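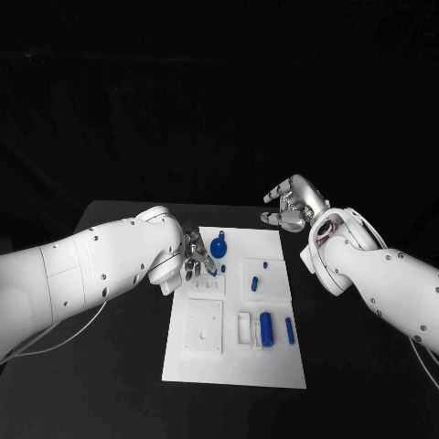 About us

We are Dandura, a small company that wants to know whether machines can do the ordinary jobs yet. By ordinary we mean putting the cup back on the shelf, fitting the right bolt in the right hole, turning the knob on the cooker to the middle and leaving it there. People do these things while thinking about lunch. For a pair of robot arms they are still a proper day's work, and we find that fascinating!

So can they do chores? Some of them, some of the time, if you set things out nicely beforehand. We'd love to give you a bigger answer than that, and we think one is coming, but we would rather you heard it from our results than from our hopes.

What we do

We test. Firms that build robot arms and hands come to us with a machine and a claim, and we find out how far the claim holds. We also work for the people on the other side – workshop owners, care homes, a laundry, two bakeries – who have been told that a machine could take over a job and would like somebody to check before they spend the money.

Much of the work happens on a black table with a white board on it. The board carries white plates and holders, and the parts are blue, so a peg or a cylinder shows up well against everything near it. There's a round knob with a small tab, there are little pegs that stand upright, and there are bigger and longer pieces that ask for a different grip. It looks like something from a nursery and we are very fond of it.

Each piece stands in for a real job. Picking up a small peg is close to picking up a screw, or a pill, or the last clothes peg in the bag. Gripping a big cylinder is nearer to holding a jar. A knob is a knob, and you'd be surprised how many chores have one in them somewhere (ovens, radiators, washing machines, the egg timer in our own kitchen).

How we got going

Anjani Purba started Dandura after years of setting up packing lines. She had watched a great many machines do one movement perfectly and then stop dead when a box arrived the wrong way round. Her first trials were done on a borrowed bench with Teguh Simanjuntak, who wrote the scoring sheet we still use. It has grown from one side of paper to four, and he apologises for that about once a month.

Our first paying customer was Prasance, a maker of door furniture. They wanted to know if two arms could put a latch together on the shop floor. We ran 700 trials for them in the first April, and the report we handed over said "not yet, but the left hand is getting good". They came back the next year with a better gripper and a box of biscuits.

What we have found so far

We have now logged 2,337 trials on the board in its present form, and we are aiming for 3,000 before we change the layout. A few things have become clear along the way.

Picking up is well ahead of putting down. A good robot hand with proper fingers can get hold of a small upright peg quite reliably. Placing that same peg in a hole is harder, as the fingers get in the way of the view and a tiny tilt is enough to jam it.

Things lying down are harder than things standing up. A thin rod flat on a surface gives the fingers very little to get under. People roll it or tip up one end with a nail, hardly noticing they've done it. Seeing a machine find its own way of doing that is one of the best parts of this job.

Two hands are wonderful and also a nuisance. One can steady while the other turns, which opens up jars, lids and most of the washing-up. But both need to stay out of each other's way, and on a small work surface that takes a lot of planning.

Homes are harder than workshops. On a shop floor you can fix the tray in place and ask people not to move it. Try that in a kitchen. Our home trials, which we run under the name Joo, use cupboards and drawers filled by whoever is in the office that day, and scores drop every time. They drop less than they used to, though, and we get excited about that!

Who we are

Anjani Purba runs the company and still does the first trial of every new job herself.

Teguh Simanjuntak looks after scoring and reports. If you have a question about a number, it will end up with him.

Poppy Heywood builds the boards, plates and holders. She came from model-making and keeps a drawer of 123 spare parts, all labelled.

Zahira Gunawan leads the Joo home trials and visits the places where the chores are really done. She has folded a lot of other people's towels.

Wahyudi Tuhumury keeps the arms running and writes the software that records each attempt. He named it Fosis and has never told us why.

Working with us

Bring us a chore. It can be a dull one – those are often the most useful. Tell us what the job is, how long a person takes over it and what happens when it goes wrong. We'll come and look, then build a small version of it and try it out. You get the full results, including the attempts that failed, with our plain view on whether a machine is ready for the work.

We also welcome school groups on Thursday afternoons. Visitors have a go at the board with thick gloves on, against the clock, and then watch the arms have their turn. Please write to Zahira at least three weeks ahead and let her know how many are coming.

Page last updated Monday, December 23, 2019. The workshop is closed until the new year.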